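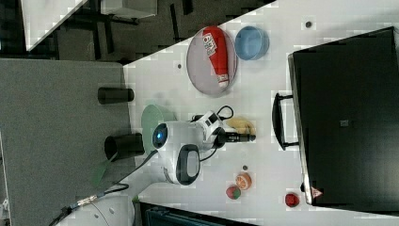
Gallery > Manipulation > Stilto clutter runs

Stilto is our attempt at getting an arm to choose its own order of picking when the table is a mess, with no list handed to it beforehand. Old method scored each object on its own and went for the best score. New one scores pairs -- if I take this, does that get easier or harder. Sounds obvious, took most of November. The banana is the item everyone asks after and it's a fair question, long thin curved things have two sensible grips and a lot of silly ones, and the gripper has to settle on an angle before it gets near. The squeeze bottle lying across the plate is the harder case for the scorer. Bottle and plate count as a pair, so the plate's score stays low until the bottle is dealt with. Round fruit is easy by comparision, any approach angle will do so long as the fingers have room.

15 December, sorry, house style: December 15, 2022
By Fikri Jugah

Few numbers for those who want them. Training was 2000 simulated tables, no real ones. Then 777 picks on the real arm across all the layouts. Pair scoring dropped or missed 25, the old single scoring missed 44 on the same layouts, same start positions. Most of what's left is bowls. Rim grips slip when the approach is too shallow and the scorer doesnt know about tilt yet.

Benoît Gilbert wrote the pair scorer and did the re-runs after we changed the finger pads. Layouts came out of Flurkero, our little layout generator, then set by hand from a printed sheet. Slow but repeatable.

Things still to do:
- tilt for bowls, see above
- stop it re-scoring the whole table after every pick, only the neighbours need it
- plates. Flat ones need a slide to the edge first and we have no slide move at all

Write-up is half done, Benoît has the methods section and I have the rest. Layout sheets can be had by asking either of us, code once its been tidied.

Last updated: Thursday afternoon, typos in the numbers paragraph fixed (FJ)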